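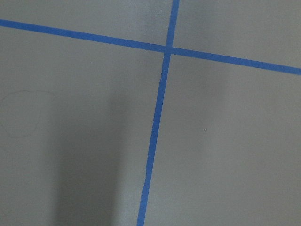 Blue tape on a grey surface.

Masking tape: frequently asked questions
Distville Decorating Supplies

Which tape should I use on fresh paint?
Use Alska Low Tack. Emulsion must cure for 14 days before any tape is applied. Oil-based paints need 21 days.

How long can the tape stay up?
Alska Low Tack can be left for 14 days indoors, out of direct sunlight. Alska Standard should come off within 2 days. Past these limits the adhesive may transfer to the surface.

Can it be used outside?
Alska Standard and Low Tack are for indoor use only. For window frames and masonry, order Ashour Exterior.

Why has paint bled under the edge?
The usual causes are dust, a textured surface or too much paint on the brush. Wipe the surface, let it dry, and press the edge down with a filling knife. On textured walls, seal the edge first with a thin coat of the existing wall colour.

When should I remove it?
While the final coat is still slightly tacky. Pull slowly, back over itself, at 45 degrees. If the paint has already set, score along the edge with a sharp blade.

How do I remove leftover adhesive?
Apply Flalitetti 909 cleaner to a cloth, hold it on the residue for two minutes and wipe. Test a hidden area first. Do not use it on bare plaster or polystyrene.

How should rolls be stored?
Flat, in the original wrapper, between 10 and 25 degrees C. Rolls stored on edge may deform and unwind unevenly.

Can I return opened rolls?
No. Unopened rolls can be returned within 21 days of delivery.

Page last updated 13/03/2020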